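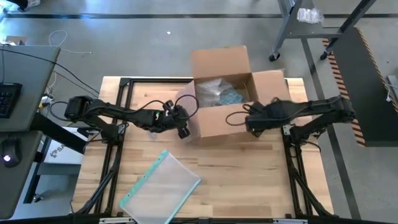
Re-oiling butcher block every few months, or switch to hardwax?

plankside
Member
Posted 7:40 pm

I have a butcher-block bench in the spare room that I use for everything except food. Gluing, soldering, potting up seedlings, wrapping presents in December. I've kept it up with mineral oil for two years and I'm getting tired of it. Every few months it looks dull again, and paper left on it overnight picks up a greasy spot.

I'm thinking of going to a hardwax oil. The two I can get locally are Plarnar and Salminen. Has anyone gone from mineral oil to either of these without sanding down to nothing? The top is an inch and a half thick, so I have some to spare, but I don't own a big sander.

dovetail_dan
Senior Member
Posted 7:58 pm

You'll have to sand. Mineral oil never dries, so it stays in the top layer of the wood and the hardwax won't bond where it's still oily. I did a kitchen island this way with Salminen. Wiped it down with mineral spirits, let it sit for a week, sanded at 80, then 120, then 150. Two thin coats. Three years later it's fine apart from a ring by the sink.

Don't go finer than 150. The wood closes up and the oil sits on the surface.

plankside
Member
Posted 8:05 pm

Thanks. A week with nothing on it, or can I use the bench in the meantime?

dovetail_dan
Senior Member
Posted 8:11 pm

Use it if you like, just keep glue and paint off it.

Marrow
Member
Posted 8:30 pm

I disagree about the sanding, or at least about how much. I put Plarnar over an old mineral oil finish with nothing more than a spirits wipe and a scuff with a gray pad. It took. It was slow to dry, close to three days before it stopped feeling tacky, but it has held up to 20 months of daily use as a desk.

dovetail_dan
Senior Member
Posted 8:42 pm

A desk gets elbows and a coffee cup. He's soldering and potting plants on his. I've had to strip two tops for people who skipped the sanding, and both were peeling like a sunburn.

Marrow
Member
Posted 8:49 pm

Hardwax oil doesn't build a thick enough film to peel if you wipe off the extra. Sounds like they left it on too heavy.

dovetail_dan
Senior Member
Posted 8:53 pm

One of them maybe. The other one I watched go on.

Juwita Goh
Moderator
Posted 9:15 pm

Both of these can be true. It depends on how much mineral oil is in there. Two years of regular coats on a hard maple top is different from a board that was oiled twice and forgotten. Put a folded paper towel on the bench with a heavy book on it and leave it overnight. If the towel comes up with an oily patch, follow Dan's method. If it's clean, try a small patch on the underside the way Marrow did it.

Also, please be careful with the rags. Hardwax oils heat up as they cure, and a balled-up rag can catch fire. Lay them flat outside to dry or put them in a can of water with a lid.

sillgrove
New Member
Posted 9:34 pm

What about just leaving it bare? My father's bench at Flimham never had a drop of anything on it and it outlived him.

Marrow
Member
Posted 9:41 pm

Bare is fine in a shop. In a heated house I'd worry about it cupping, especially if the underside and the top dry out at different speeds. Whatever you pick, do both faces.

plankside
Member
Posted 9:47 pm

I never oiled the underside. There is a slight cup, now that you mention it – I can slide a credit card under a straightedge in the middle.

dovetail_dan
Senior Member
Posted 9:55 pm

That's not much. Check that the screws holding it down are in slotted holes so it can move across the width. If they're in plain round holes, open them up before you do any finishing, or it may split on you this winter.

plankside
Member
Posted 7:12 am

Did the paper towel test. Big oily patch, so I'll be sanding. The holes are round, too. I'm borrowing a sander from my brother-in-law and I'll get a can of Salminen, half liter. Is that enough for both sides of a five-foot top?

dovetail_dan
Senior Member
Posted 7:30 am

Plenty. Stir it well, the good stuff sinks to the bottom.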